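Rechercher dans les notes OK
Temps de lecture : 5 min

Ranger la table de jeu, ou pourquoi on perd les briques
Notes pour l'intervention de dimanche, atelier parents. Pas lire mot à mot !!

Dire bonjour, remercier Hongmei Wei pour la salle. Téléphones en silencieux.
Démarrer direct sur les photos, pas de plan, pas de sommaire. Laisser les gens regarder.

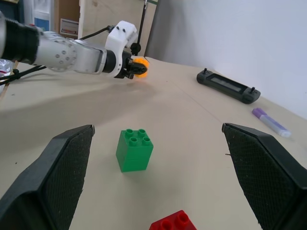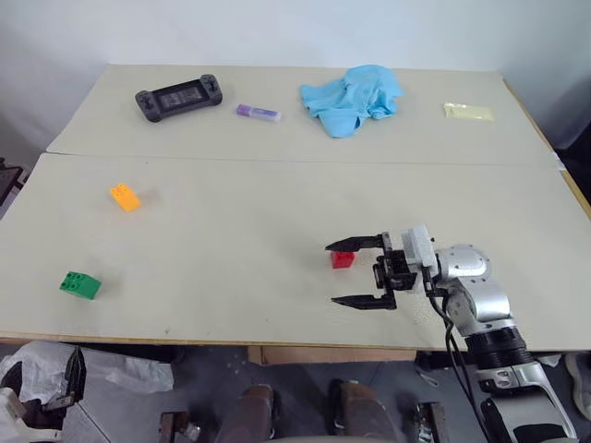

1. Ce qui traîne

Poser la question à la salle : par quoi vous commencez ? Attendre. Vraiment attendre (la dernière fois j'ai répondu à leur place).
Les briques : verte, rouge, une jaune orangé couchée sur le côté. Tout le monde va dire « les briques ».
Ensuite, sur la vue large, le reste. La console noire. Le chiffon bleu clair en boule. Le petit bâton violet, colle ou feutre, je sais pas trop, laisser la salle trancher. Le sachet jaune pâle tout au fond.
Point à faire passer : sur une table claire on voit tout, donc on croit que c'est vite rangé. Mais chaque objet a une adresse différente. C'est ça qui fatigue les petits.

2. Trier avant de ranger

Méthode Bruvach, version courte. Trois gestes :
- ce qui s'emboîte
- ce qui s'allume
- ce qui s'essuie ou s'ouvre (chiffons, sachets, colle)
Briques ensemble, console à part, en hauteur. Jamais la console dans le bac à briques, citer l'anecdote d'Engelbert Gruber, l'écran rayé. Faire court, il est dans la salle.
Le chiffon : on le déplie d'abord. Une brique dedans une fois sur deux chez moi.
Sachets : un adulte regarde avant. Pas de débat la-dessus.

3. Les bacs

Montrer le bac Etamen (le bas, sans couvercle) puis le Brimell. Le Brimell ferme mieux mais un enfant de trois ans ne l'ouvre pas seul, donc il pose à coté. Donc retour au problème.
Bac de 5 litres pour une table, ça suffit. Irena Czerwiński utilise 7 litres pour deux enfants, ok aussi.
Ne pas acheter le lot de 72 pochettes. Redire. Les gens l'achètent quand même.
Étiquettes : un dessin de brique, pas le mot. Passer l'exemplaire dans les rangs, le récupérer à la fin !

4. Tables collées

Revenir à la deuxième photo : deux plateaux bout à bout, la ligne de jonction au milieu. On s'en sert comme frontière. Devant on joue, derrière on pose ce qui ne sert pas.
Marche tres bien avec un bout d'adhésif si une seule table.
Konrad Czerwiński va dire que les enfants passent par-dessus. Oui. On ramène l'objet, on ne gronde pas, on continue.

5. Exercice

Par deux. Vider un bac Sowa sur la table, 100 pièces, trier sans parler. Chrono affiché.
Krisztina Kun circule côté fenêtre, moi côté porte.
Si retard : sauter le débrief et passer aux questions.

Questions probables
- « et à quel âge ? » dès qu'il sait vider, il sait remettre
- « mon fils refuse » -> commencer par une seule couleur, la rouge par ex.
- prix des bacs : renvoyer à la feuille sur la table d'entrée

Rappeler la prochaine séance en février. Rendre les clés à Hongmei.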